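Visual Identity for the Plemance Rowing Regatta
Student Project Report, Brand and Communication Design, Bolbridge College

1. Background

The Plemance Regatta is a two-day amateur rowing event with 3000 spectators in a typical year. Before this project it had no consistent identity. Each host club produced its own posters, and the crest was redrawn whenever the event moved to a new stretch of water. Our group was asked to propose a single identity that any host club could apply without a designer on staff.

2. Research

The group reviewed printed programs from the last 5 regattas and interviewed members of 4 host clubs. Clubs wished to keep their own colors visible -- several have used them for decades -- and were unwilling to accept a scheme that replaced them. Sponsors, led by Drirnine, asked for a fixed logo position on all printed material.

3. Design Development

Two routes were presented at the June review. The first was based on the outline of an oar blade and was judged too close to existing club badges. The second used a band of parallel lines taken from the lane markings of the course. This route was selected. The band may be printed in any club color, while the wordmark remains in deep blue at all times.

The typeface is Kuzmenko, chosen for its clear numerals at small sizes. Lane numbers, bow numbers and start times all use the same weight.

4. Color and Merchandise

Blue was tested on coated paper, uncoated paper and textiles. The textile results were the least predictable. Terry and knit surfaces absorb light, and a blue that reads clearly on a poster may look almost black on a towel. The guidelines therefore list a separate, slightly brighter value for fabric.
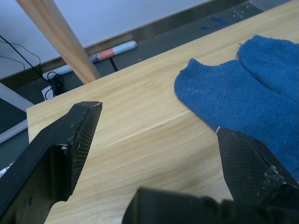

5. Evaluation

The draft guidelines were issued to two clubs for comment. Both were able to produce a poster and a results sheet from the templates. One club placed the sponsor logo inside the lane band, and the rule on clear space has been rewritten as a result. Signage on the water -- buoys, start pontoons and finish boards -- was outside the scope of this project and remains to be addressed.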